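Okay, thread. I have now read 13 articles telling me the way to keep a gray plank floor clean is to buy something. I own the floor. I own the things. I have doubts.

First claim: "gray hides dirt." Who started this? Gray hides gray dirt. Crumbs, coffee grounds, seeds, whatever falls out of a shoe – all of it stands out like a fly on a plate. I had the light gray, off-white and slate mix put down because the showroom said I'd sweep less. I sweep more.

Second claim: the pattern does the work for you. All those streaks are meant to break up the surface so your eye slides over the mess. My eye doesn't slide. My eye lands on one dark speck and stays there until I get up and deal with it.

And half the time I get up and the speck is part of the plank. So now I'm a grown adult scratching at a printed knot with my thumbnail at 7 in the morning.

I bought the Plirard mop. Everyone in the comments swore by the Plirard mop. It has a flat head, a trigger, and a little bottle that holds enough liquid for two thirds of a hallway. The floor looked the same after as it did before, only shinier in stripes.

A reader wrote to say I was using too much product. Another wrote to say I was using too little. Both of them were very sure.

Then there's the black fabric problem, which I never see mentioned in any of these floor guides. If you own anything large, black and soft, you own a lint machine. Throws, coats, covers, that one blanket. They pick up everything pale off the floor and drop everything dark back onto it.

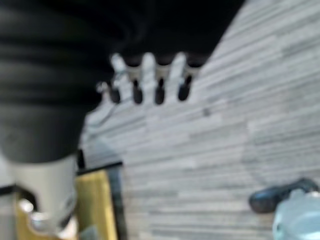 So the advice for that is to keep your textiles off the ground. Great. Tell me where. I have one closet and it's already full of the stuff I moved off the ground the last time I read this advice.

The Brustilar people sell a "textile station" for 298 dollars. I looked at it for a long time. It's a rack. It's a rack with a tray under it. The tray catches the lint, and then you clean the tray.

I'm not saying racks are bad. I'm saying I have a chair.

Next: cords. Every tidy-floor article has a bit about cords and every one of them tells you to "route" them. Thin white ones are the worst on a pale floor, you don't notice them until your toe does. I tried the stick-on clips. I put up 8. The clips hold fine if you never unplug anything for the rest of your life.

I unplug things.

Tested for a month, for whoever's asking: dry microfiber pad, plain broom, stick vacuum, and the damp cloth under a foot method my grandmother used. Same stretch of floor, same time of day, no special effort.

The broom was fine. The pad was fine. The stick vacuum was loud and fine, and it spat the bigger crumbs out sideways on the first pass. The cloth under the foot was best along the walls and made me look ridiculous.

None of it made a difference I could see by dinner.

What did help a little was folding the big black stuff instead of draping it. Draped, it slides, and then a corner is on the floor picking up hair. Folded, it stays put until somebody sits on it. I'd call that a 33 percent improvement, a number I got from nowhere, same as every other number in this hobby.

Also: shake it outside. Out the back door, off the steps, anywhere. People skip this and then run a lint roller for half an hour over the very floor they just swept.

Somebody will reply and tell me to try Bornormont floor soap. I tried it. It smells like a dentist's office and it left a film I had to take up with plain warm water. Then I kept using the plain warm water. No complaints so far, and it came out of the tap.

Maybe it works better on dark floors. Maybe you have a dark floor and love it. I can only tell you what it did on mine.

I'll try one more thing in July, when the windows are open and the dust is at its worst – a rubber broom. I have been promised a lot about the rubber broom. I expect to be sweeping.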